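# Ticket: footer page numbers restart in the middle of the recipe booklet

Status: solved (mostly!)
Program: Skikwood layout, with the Tramura print add-on
First noticed: May, just after lunch

I'm putting together a booklet of café drinks and bakes for our spring fair, and I love this program, so please read all of this as coming from a fan. The trouble is the page numbers. They run happily from the cover to the end of the hot drinks chapter and then go back to 1 when the cakes begin.
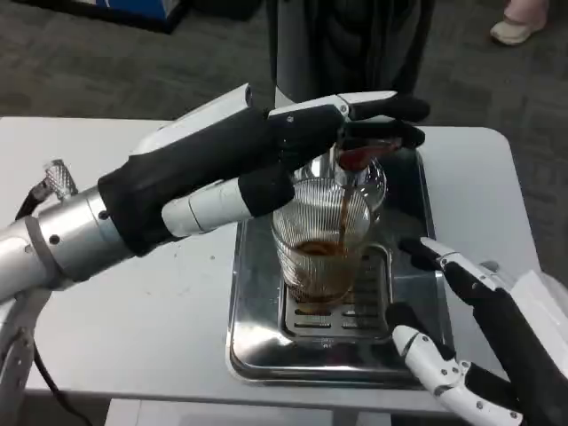

The cakes chapter should begin on page 6. It says 1. The contents page believes the footer, so it sends people looking for lemon drizzle to the inside of the front cover, where there is only a list of oven temperatures.

**What I expected:** one run of numbers through the whole booklet.

**What I got:** two runs, with the second starting at the cakes.

## Tried first

- Closed the file and opened it again. Same.
- Deleted the footer on the first cakes page and pasted in the one from the page before. It showed the right number for a second or so, then flipped back to 1.
- Turned "Continue from previous" off and on. The tick box stays ticked, the number stays wrong.
- Saved a copy under a new name. The copy has the same fault, so it's in the document and not in the window.
- Made a new blank booklet with two chapters. Numbers perfect! That cheered me up a lot and also told me it was something I'd brought in myself.

## Getting warmer

I began taking things out of the copy, one chapter at a time. With the hot drinks gone, the cakes still started at 1. With the cakes gone and the biscuits moved up into their place, the numbers ran straight through. So the fault travels with the cakes chapter.

The cakes chapter is the only one I didn't type from scratch. I'd pulled it in from last year's booklet, which was made in the Valentini template (lovely wide margins, I still miss them). I opened last year's file and there was the answer, or half of it: that booklet was printed as 2 separate parts, and the second part had been told to start at 1. The instruction came along with the text when I imported it.

## Error log

I switched on the log and exported the PDF again. It came out at 1,409 lines, nearly all of it the program cheerfully reporting which fonts it had found. The useful bit was close to the bottom:

```
import: section break kept (source: template)
numbering: start value = 1 (fixed)
numbering: "Continue from previous" ignored, fixed value present
```

I was so pleased to see that third line I read it out loud. The tick box was being overruled the whole time, and nothing on the screen says so.

## The fix

1. Go to View and turn on hidden marks.
2. Find the section break just before the chapter heading. It shows as a double dotted line, and mine was tucked behind the heading itself, so I had to drag the heading down to get at it.
3. Right-click the line, choose Section settings, and clear the box called "Start value". Don't type 0 in it. I tried that and got a page 0.
4. Tick "Continue from previous" again.
5. Update the contents page by hand, as it doesn't refresh on its own after this change.

Cakes now start on page 6, and the lemon drizzle is where the contents page says it is. Wonderful.

## Still open

The Tramura preview shows the old numbers until the program is restarted. The printed pages are right, so I can live with it, but I did print a test sheet to be sure. The Mastex paper curls a bit at the corner after the second side goes through, and I'll raise that separately because it has nothing to do with this.

Could the tick box be greyed out when a fixed start value is in the way? Even a small note beside it would have saved me the afternoon. I'm very happy to test it if somebody wants a file that's known to go wrong. I've kept the broken copy.

**Update, 4.20 pm:** added two more biscuit recipes and the numbers moved along as they should. Please leave the ticket open for the preview problem only.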